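Ticket: wrong cleaner in delivery, label not in English
Opened by: Soudabeh Ghasemi
Supplier: Plalivar
Status: reopened, Saturday

We ordered 30 bottles of the Storkier bathroom cleaner for the Skorville site. Six of them are orange and carry a label I can't read. Plalivar's first reply was that this is "the same product in updated packaging". I'd like to see something in writing before I believe that.

What I've tried so far:
Rang the helpline, was told to check the label for the product code. Found a barcode. Typed it into the Plalivar order page, no match.
Asked Ojeda in purchasing, who says the order went through as normal and nothing was swapped at our end.
Restarted the order page and tried again, as instructed. I don't see how that was meant to change what's on a bottle.

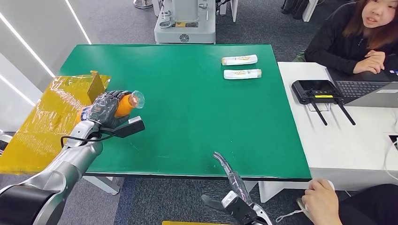
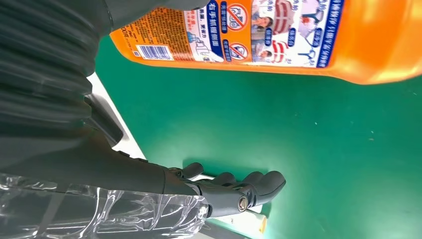

Orange bottle in both; the label with the barcode shows in the second.

The writing is Chinese and there are two red "do not" signs on it. I'm not guessing what they forbid. Until I have a safety sheet in English for this exact bottle, the orange ones stay out of the cleaning cupboard.

Reply from Plalivar, 3.30 pm: please allow up to 7 working days for a translated sheet.

My reply: fine, but I was promised the same thing last time. Please don't close the ticket again before it arrives.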